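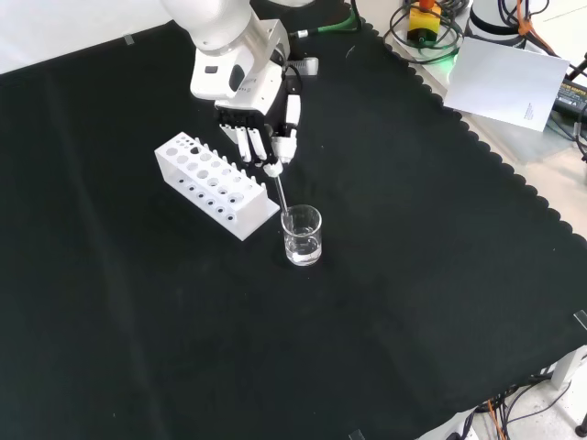 Against the Home Chemistry Bench

My niece turned eleven in June and asked for glassware. She didn't ask for a kit, she asked for glassware, because a girl at school had told her kits were for babies. So her father, Thịnh Thái, who will buy anything that sounds educational, ordered a beaker, a stirring rod, a test tube rack and a box of tubes, and set it all up on a card table in the spare room. He put a dark cloth over the table so the glass would show up better. I have been arguing with him about it ever since.

I taught middle school science for long enough to have opinions about beakers. My main one is that people trust them far too much. Put water in a drinking glass and stir it with a spoon, and you have a glass of water. Put the same water in a beaker and stir it with a glass rod, and every adult in the room lowers their voice. Something is being learned, they suppose. I have stood in front of thirty kids stirring thirty beakers and I would bet that in most of those heads the only thought was about lunch.

Thịnh's answer is that you have to start with the equipment. Kids learn the names, they learn to be careful, and the rest follows. I don't see why it should. I know people with a full set of copper pans who can't fry an egg. Loan Hoàng, who had the classroom next to mine, used to make her sixth graders do the whole first month with jam jars and chopsticks. Parents complained. One of them wrote to the principal that it looked cheap, and it did look cheap. Her kids could tell you why salt goes faster into warm water, and they could tell you how they'd checked. Mine had safety goggles and could spell "meniscus."

The test tube rack bothers me most. It's a fine object if you have several things to compare. You want to know what happens with a little vinegar, then more, then more again, and you need somewhere to stand them side by side. That is a real use. But a rack bought before there is a question just sits there looking like science. I've seen plenty of them in plenty of homes, holes all the way along and not a tube in any of them, with a pencil through one end if you're lucky. My own school owned 40 and I think we used 5.

Then there is the cloth. Everyone who sets up one of these tables seems to want black, and I grant that clear glass is easier to see against it. It is also terrible for work. You spill on it and can't tell what you spilled. It wrinkles, and a small beaker on a wrinkle is a small beaker on its side. A plain white tray from the kitchen does the job better, costs nothing if you already own one, and shows every drop. Thịnh says the tray looks like a cafeteria. He's right about that too.

I should be fair to the stirring rod, because I like stirring rods. They teach you something a spoon doesn't. Hold one too tightly and it clinks against the wall, hold it too loosely and it slides down into the liquid and you have to fish for it. The kids who got good at it held it up near the top, between the thumb and the fingertips, and let the lower end do the moving. That took some of them weeks. Whether it was worth weeks is another matter. Duyên Sầm, who runs the after-school program at Jaketcombe, thinks it was, and says handwork is the part they remember. Maybe. They remember the fire drill too.

What I would like is for someone to show me the child who was bored by kitchen science and then woke up when the proper glass arrived. I've asked around. I get stories about the first afternoon, which is always a great success, and then the stories get vague. By my count the first afternoon is also when the food coloring runs out.

My niece, for the record, has used the beaker every day. On Tuesday she had an inch of water in it and was dipping the rod and letting the drops fall off the end, over and over, for most of an hour. Her father took this as proof. I asked her what she was finding out and she said the last drop always takes longer than you think it will. I told her to write it down. She said she didn't have a notebook, and it's true, he never bought her one.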